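Nisden Home Robot Trials: Frequently Asked Questions

Which rules apply in the trial rooms?
All sessions follow Bunel Practice Note 14.

May one hand stay open while the other holds an object?
Yes. The open hand must be kept clear of cords and furniture.

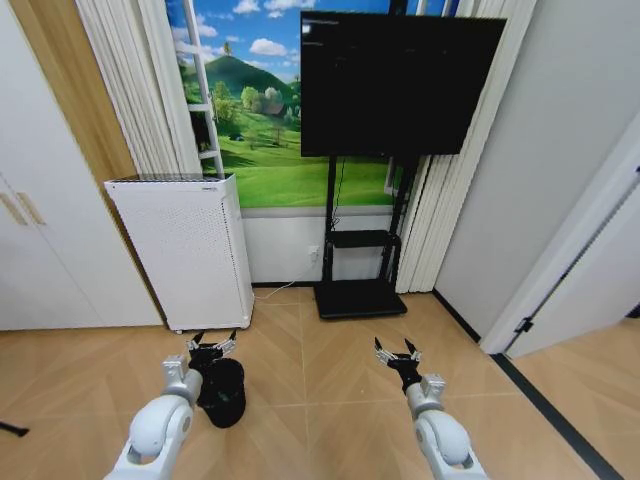 Left gripper closed on an object, right gripper open.

Must wall adapters be unplugged?
No. Operators must note each cord on the floor before the arms are moved. 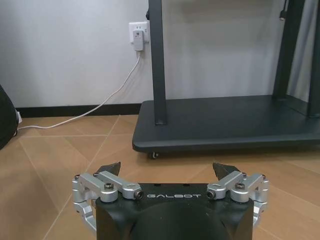 Where are incidents reported?
Write to the Nisden safety desk and quote form 1358.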